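First writing week at Skirkanley – what do I bring, and do I have to read aloud?
Posted 6 May 2023 in Courses, Retreats and Summer Schools

inkandbiscuits
Hello everyone, and thank you in advance to anybody patient enough to read all this! I've booked myself onto the residential writers' week at Skirkanley, after years of reading other people's cheerful blogs about it and thinking I wasn't good enough to go. Now I'm packed off with a confirmation email and a reading list, and I've started to fret. The email says there is an open reading in the lounge on day 2, and that "all are welcome to take part." Does that mean everybody does? I write short stories, mostly, and the only person who has ever heard me read one is my sister, over the phone. I'd also love to know whether people bring a laptop or stick to notebooks, and if the single rooms have a desk. The website is lovely but a bit short on that sort of thing.

Zuleck
Oh, you're going to have such a good time! I've been 4 times now and I still get butterflies on the drive up. The open reading is completely voluntary. There's a sign-up sheet by the coffee urn, and it usually fills by lunch, so plenty of people just sit back with a drink and listen (I did that my whole first year, and was very happy). If you do fancy it, the limit is five minutes and they ring a little bell. Pick something that comes in under that when you read it slowly, because you'll want room to breathe and maybe to let people laugh.

As for desks, the rooms in the old wing have a proper one, and the rooms over the dining hall have more of a shelf. You can ask the office to swap you if they have space. I bring a laptop for the mornings and a notebook for the workshops, where the typing can get a bit much with 20 of us around one table.

The other thing I'd tell you to pack is a small object for the prompt session. The tutor collects them up, everybody takes one that isn't theirs, and you write for ten minutes. I got two finished stories out of that last time – one of them about a thimble!
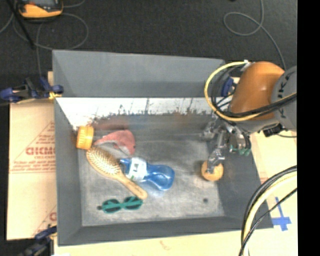
A tray of odds and ends, with something round and orange near the side.

Bring layers as well. The lounge is warm and the chapel, where they hold the evening talks, is very much not.

rojanasak_reads
laptop yes, extension cord definitely yes. sockets are behind the bed

Bonavbridge
I agree with nearly everything Zuleck says, though I'd be a bit careful about the desk swap. I asked last May and was told they had stopped doing it once the room list was out, so write to them this week if it matters to you.

On the reading, I was as nervous as you sound. I put my name down, took it off, and then put it back on at supper. There were 50 people in the lounge and they were the kindest audience I've ever had. Print your piece in large type, double spaced, and number the pages, as I dropped mine on the way up and had to sort them out in front of everyone. They clapped anyway. If you'd like a gentler start, the workshop groups read to each other in the mornings, and by the second one you'll know a few faces.

Do say hello if you see somebody with a green flask and too many scarves. I'll be in the old wing again, and I'm usually down early for breakfast.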